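Rovora Coupe Plate, Pink

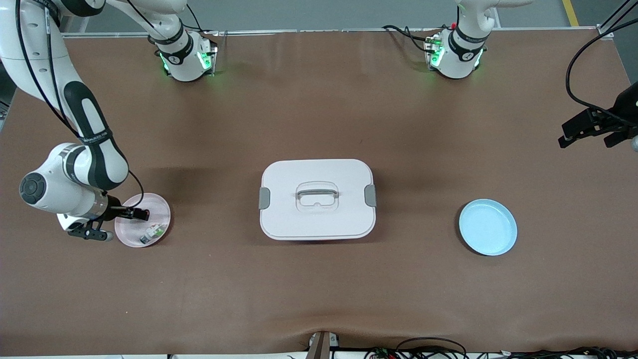 Pale pink round plate on a brown tabletop.

Product code: Maledus 14
Sold in: packs of 2
Availability: in stock

The Rovora is an everyday plate for homes, cafes and small canteens. It is shallow, with a slightly raised rim, and works for sandwiches, cakes, salads and most main courses without much sauce. For soup or pasta, see the Hepburn bowl, which comes in the same colors.

Plates are glazed on both sides apart from the foot ring. Color varies a little between batches. If you are adding to a set you already own, put the batch number from the carton in the order notes and we will match it where we can.

Care
Dishwasher safe. Leave space between plates in the rack. Metal marks from cutlery come off with a mild cream cleaner. Microwave safe for reheating. Do not use under a broiler or on a stovetop.

Stacking and storage
The foot ring sits inside the rim of the plate below. We suggest stacks of no more than 14. Felt dividers are sold separately.

Trade orders
Trade pricing starts at 100 plates. We hold around 2,000 at the Taston warehouse for most of the year, but stock runs low in October. Larger orders ship on a pallet and need someone on site to sign.

Returns
Unused plates can be returned in their original carton. Report breakages with the carton label and order number, and keep the packaging until you hear from us.

Also in this range
Hepburn bowl
Rovora side plate
Rovora serving platter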